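Honlow kitchen timber levy to fund community workshop

September 5, 2021

Honlow residents will have a shared woodworking space by March after the council voted to lease the former Tawhiri Road bus depot to the Kimonar Workshop Association for a token rent.

The association has been meeting in members' garages for the past three years. Its president, Kazue Oda, said the waiting list for beginner classes had grown to 64 people, and some of them had been on it since before the last council election.

"We've been turning people away because you can't teach joinery to a dozen adults in a double garage," Ms Oda said. "The depot has power, a roller door and a decent floor. It needs a new roof over the eastern bay, and the council has agreed to pay for that."

The rest of the fit-out will be paid for through the timber levy, a charge of 50 cents a kilo on offcuts and kitchen demolition waste left at the Sikano transfer station. Most of the usable hardwood will be set aside for the workshop and sold to members at cost.

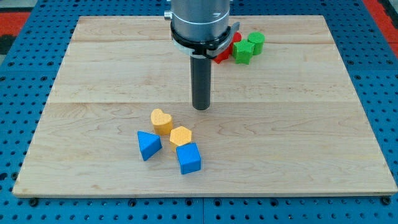

Classes will run on weeknights and cost $70 for a four-week course, with a lower price of $50 for pensioners and students. The first course will cover chopping boards and small shelves. Later ones will move on to stools, boxes and basic furniture repair.

Yasuo Murakami, a retired cabinetmaker who will teach the opening course, said beginners often started with projects that were too big.

"A board teaches you how to pick timber, glue up a join and sand it properly," he said. "If it goes wrong you've lost a weekend and a bit of wood."

Not everyone on Tawhiri Road is pleased. Isamu Ikeda, who lives opposite the depot, told the meeting he was worried about noise from saws and planers at night, and about parking on the narrow stretch near the primary school.

Councillors responded by limiting the use of power tools to before 8 pm and asking for 90 days' notice of any change to opening hours. Dust extraction must be inspected before the building opens to the public.

Cr Toshiko Tamura, who moved the motion, said the depot had been empty for six years and was costing ratepayers money in security and insurance.

Roof repairs are due to start next month. Enrolment forms will be available from the Honlow library and the council's front counter once the colour-coded class timetable has been finalised.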